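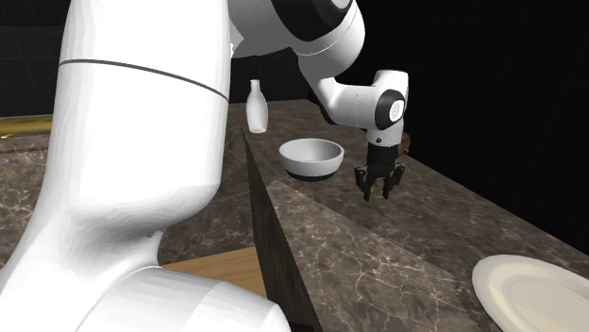 Sat 12 January
Rok Halilović

Came in early to get the second dye bath going before the heat settled on the tin roof, and I'm glad I did, because by lunch the workshop was unbearable and I'd have been cranky with everyone. The wool is the Wellthorpe fleece, the one we all agreed was too greasy when it arrived. I take back most of what I said about it. After two scours it has come up a lovely soft cream colour and it drinks up the mordant like nothing else we've had in this summer.

For the record (and for whoever picks this up while I'm away), I weighed out 800 g of dry wool, wetted it overnight in the big tub, and used alum at 10 per cent of the dry weight. I know the old sheet on the wall says more than that. I've been creeping it down for a while now and can't see any difference in the skeins, and the handle is a good deal nicer – less of that squeaky, tacky feeling you get when you've been heavy-handed.

The bark was from the bag marked Thampi. It smells wonderful, a bit like a wet woodpile, and it stained the strainer cloth so badly that I've put the cloth aside for tying up bundles. I simmered it for 40 minutes, let it sit while I had my tea and toast, then strained it and put the wool in once the bath had cooled enough to hold my hand in it. Brought it back up slowly. I did get distracted partway through by a phone call from my sister and it may have crept hotter than I wanted, but I caught it before a proper boil and there's no felting that I can find.

Colour is a warm grey-brown, with more pink in it than I expected. I suspect the tank water. The Lulach batch we did with town water leaned much more yellow, and I'd love it if somebody could run the two side by side, same bark, same fleece, and settle the argument! I've left a small bag of Thampi bark on the lower shelf for exactly that. Please don't use it for anything else.

Iron dip on one skein only. In and out quickly, and it went a beautiful deep slate at the tips and stayed brown near the tie, where I'd knotted it too tight. My own fault, and I rather like it, but it won't do for the Sturkier order, which has to be even. Looser ties next time, figure eights, four to a skein.

Everything is hanging on the shady side now. The exhaust bath is in the lidded bucket by the door and still has plenty of colour in it, so help yourselves if you've got any silk scraps wanting a home.

Still to do: rinse the slate skein again, label the lot, order alum.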